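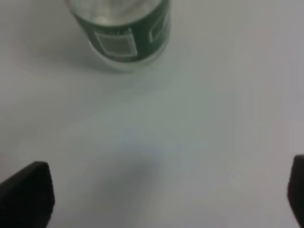
Refilling old jars vs. buying new ones for pantry storage

ksisay_yeshi
Posted Tuesday
We go through a lot of jars and I've started keeping the ones food comes in. My problem is the labels. Some peel right off and some leave a layer of glue that I can't shift. I soaked a batch overnight in dish soap and the Brandley ones still came out tacky. What are people using?

trorkwood_dan
Cooking oil and baking soda, equal parts. Rub it on, leave it for an hour, then scrub with a nylon pad. Works on glass. On plastic go easy with the pad or it will haze.

Khôi Đỗ
I leave the labels on. If it held rice and it's going to hold rice again, the label is already correct. I put masking tape on the lid with the month I filled it. Mine says June right now.

pantrymoth
Disagree with that. I left the labels on for years and my father-in-law put powdered sugar in a gravy because the jar said cornstarch. Strip them all and write on them yourself.

Khôi Đỗ
That's a problem with putting sugar in a cornstarch jar.

pantrymoth
Sure, but people do it. You run out of jars and use what's clean.

halfcup
Hair dryer on high, start at a corner and pull slowly. The glue comes with it most of the time. I wouldn't bother with the oil, you end up washing it twice.

trorkwood_dan
Hair dryer is fine for paper. The shrink sleeve type you just slit with a knife.

lidless_in_ohio
At some point it's cheaper to buy. I got a case of Rornico jars, 70 of them, split with my sister, and they all take the same lid. The saved ones never match and half the lids smell like pickles.

ksisay_yeshi
Seventy is a lot more than I have shelf for. The lid smell is real though – I've got two from Kiều chili sauce that I can't use for anything sweet.

halfcup
Put the lids out in the sun for five days, inside facing up. Helps some. If the liner is rubbery it may never go away, and then I keep it for nails and screws.

ksisay_yeshi
Tried the oil and baking soda on three of them tonight. Two are clean. The third needs another go.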